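I bought the Skollar poetry dice in March, mostly to get unstuck on a chapbook that was going nowhere.
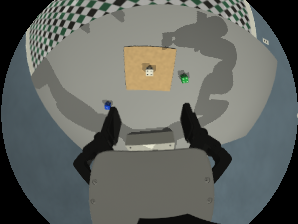 *2 min read*

The set has 12 dice and a slim booklet of prompts by Amarachi Osagie. You roll, you get words, you write your line. Some pairings are awful (I got "gravy" and "psalm" twice!) but I've drafted 40 poems this way and kept a few.

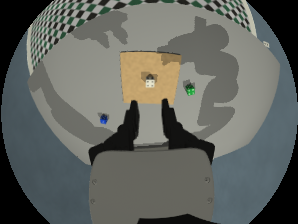
*White die near the middle of the board? Start with that one.*

My gripe is the booklet. The type is tiny, and the section on line breaks reads like a tax form. Elfriede Steinbach's old workbook from Panier does that part so much better.

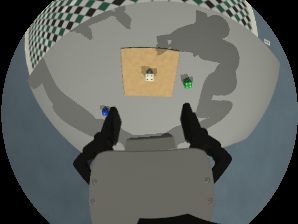 *One cube on the board, two off it.*

Still, I'd buy it again. Four stars from me.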